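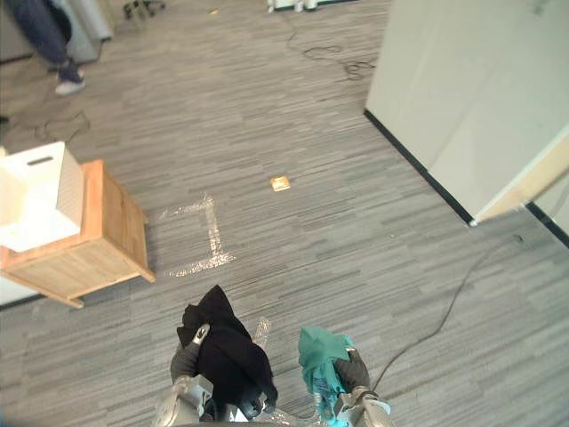 Could the practice room stay open in the evenings too, one of the trainees wrote on the back of a feedback sheet, since evening is when the clothes pile up at home? We'd love that, and there is more on it under "Next period."

Home Routines Room, Sotville
Progress report to the Khosravi Fund
2019-02-26

Where we are

The short version is that the room works! When we applied to you in September we had a bare plan and a floor drawing. Now we have a furnished bedroom with a made-up bed, a small wooden side piece, a desk chair, carpet underfoot and good daylight from the big window, and people are learning in it every week. The Jurkent day program was the first to send trainees over, and the Idenen housing office followed once word got around.

As a reminder, the room is for adults who are moving into a place of their own and want to practice keeping it in order. We teach the bedroom end of housework: making a bed, picking up clothes, sorting them, folding, putting away. Kitchens get plenty of attention in other programs. Bedrooms mostly don't, and yet the bedroom is where a lot of our trainees tell us things get away from them first.

The bed

This took longer than anything else in the fall, and we are very happy with where it landed. The white duvet with the woven-in stripe was our second try. The first one was patterned and hid every wrinkle, so a trainee could pull it halfway up and believe it was straight. On plain white you see your work. The stripes help too, as they give you a line to follow from the head of the bed to the foot.

We kept the beige bed skirt after some back and forth. It catches on feet and it has to be tugged straight, but trainees asked how to deal with one, and several have them at home. The checkered cushion goes on last. People like placing it (they step back and look, every time), so it has become the signal that the bed is done.

We dropped the lesson on hospital corners. It ate most of a session and people left tired of it.

Clothes handling

Our clothes unit is in its third version and this one is a keeper. We started with full baskets, which was too much at once. Now a trainee begins with 2 pieces in clearly different colors, usually something black and something teal, and works only with those until the steps feel easy. Pick up, shake out, find the collar or the label, lay flat, smooth, fold. Then more pieces come in.

Dark fabric turned into its own topic. A black shirt in a heap gives your eyes very little to go on, and several trainees said they find it hard to tell front from back or sleeve from hem. So we added time for working by feel: run your fingers along a seam, follow it to where it ends, find the neckline from there. The instructors were unsure about this at first and are now the ones asking for more of it. 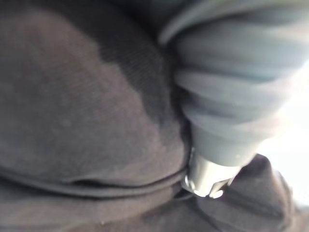 Dark fabric close up. The seam is the part to look for.

We also made room for thick and padded items. They don't fold like a shirt, they spring back, and they want a looser hand. Trainees have brought in their own things from home to try, which we had hoped for but hadn't planned on. One session went entirely to a quilted jacket and was a very good session.

Using the bed as a work surface

In the application we budgeted for a folding table. We haven't bought it. At the first open session people simply put the clothes on the bed, as most of us do at home, and we decided to teach it that way. It has been a great change. The bed gets made first, then it becomes the folding surface, and at the end it has to look made again. Three skills run into each other without anybody having to announce them.
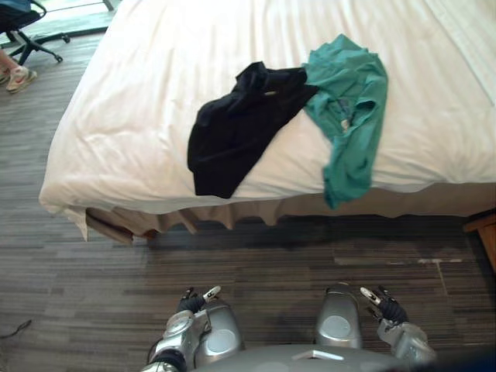

Two garments on the made bed, black on the left, teal on the right.

Things we are still working out:

The near side of the bed. Clothes laid close to the edge slide or hang over, and a sleeve that hangs down gets forgotten in the fold. We now ask trainees to start each piece in the middle of the mattress. Shorter trainees find the reach hard, and a smaller second surface may be the answer.

Overlap. When one piece is lying on another, people tend to grab both. We have been practicing lifting the top one from a single point and letting the other stay where it is. Slow, and worth it.

The duvet corners at the foot. They drop lower than the rest and pull the whole thing off line. Our current fix is to do the corners at the very end, after the folding.

Money

Spending is inside the plan. The bedding came in a little over what we wrote down, because of the second duvet, and the folding table we didn't buy more than covers it. That leaves $300 in the furnishings line. With your okay we would like to move it to laundry bags and a sturdy clothes rail, so that the "put away" step has somewhere real to go. At the moment folded pieces end up back in a stack on the bed, and trainees have rightly pointed out that this is where they started.

Nothing has been spent from the printing line. The picture cards for the wall are drafted and we want one more round of comments from the Jurkent groups before they go to print.

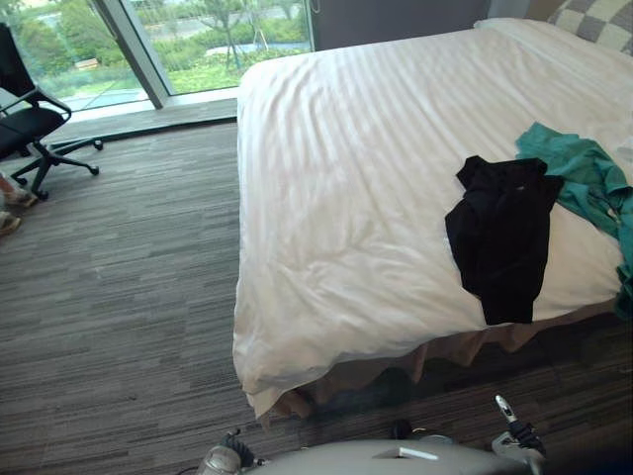 Making the bed first felt backwards to me, a trainee from the Idenen group told us, but now I do it at home before I even look at the clothes, and the clothes go faster. We have heard versions of this from others, and the order of the unit will stay as it is.

Next period

Evening hours are at the top of the list. Idenen has offered to cover the building costs for 2 evenings a week on a trial basis, so what we need is instructor time. We will send you a separate page on that with the hours worked out.

We want to run the clothes unit with pairs as well. So far each trainee has had the bed to themselves. Many of them will share a home, though, and folding next to another person brings up questions about whose pile is whose that we'd like to handle in the room.

A longer course is being drafted, 3 weeks in place of the current short block, with home practice in between and a checklist to bring back. Sheet changing will be part of it. We left that out of the first round to keep things simple and have been asked for it ever since, mostly about fitted sheets!

You are welcome to come and see a session in Sotville any week that suits you. Mornings are best for the light, and we'll let the group know ahead of time that a visitor is coming. The attendance sheets and receipts are attached separately.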